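Print | E-mail

Re: [drarkdale-net] Patch leads, what to keep and what to toss
From: Oliwia Bednarek
Date: 18 Nov 2020

Quick one before I have to run, sorry for the top-level mess, replying inline where I can.

> Kaczorowski wrote:
> We have a whole crate of network leads left from the October move and
> I can't tell what is any good. Half the clips are snapped. Can we
> just re-end them? Also is there a reason the yellow ones are kept
> apart from the rest? I would like the crate gone by the end of the
> month if possible, it's blocking the shelf.

Yes, re-end the long ones. Anything over 5 feet is worth a new plug, shorter than that just toss it, you'll spend more time than the lead is worth. Rornik sells the plugs in bags of 200 and there's most of a bag in the top drawer under the label printer. Please don't open the other bag, those are for solid cable and won't bite right on the stranded stuff.

Yellow is anything that goes to the bench. Gray is desks. That was the whole system, and then people borrowed leads and it went to pieces. I'd still like to hang on to it if we can. 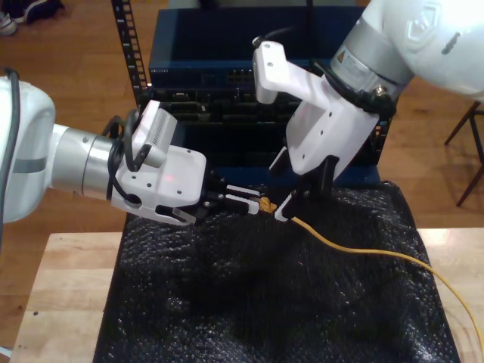
Snapped clips — check both ends before you cut. I've done it more than once where I put a nice new plug on one end and then found the other one was broken too. Cut back an inch or so past any kink, strip the jacket, flatten the pairs out, and look at the color order twice. Whatever order is on the good end, match that. Don't trust the chart taped inside the cabinet door, somebody copied it out wrong and I keep meaning to take it down.

The jacket has to go up inside the plug far enough for the crimp to grab it. If you can see the little wires outside the back of the plug, do it over.

> Do we have a tester or do I need to buy one?

We have the Geston one. Takes a 9 volt, battery's probably dead, try it first. All eight lights in order is a pass. If one is skipped, squeeze again with the crimper before you cut anything off, that fixes a lot of them.

Coil the good ones loose, bigger than your hand, velcro not zip ties. Zip ties is how half of these got wrecked to begin with. Put 10 yellow on the hook by teh bench and the rest in the flat box with the lid. I think 20 gray is plenty for desks, more than that can go to whoever wants them, just post here first.

Dead ones in the metal bin, not the trash. Cut the plugs off so no one fishes them back out.

I can do an hour on it next week if the crate is still there. Leave me the crimper on top, not buried at the bottom like last time pls

Oliwia

Print | E-mail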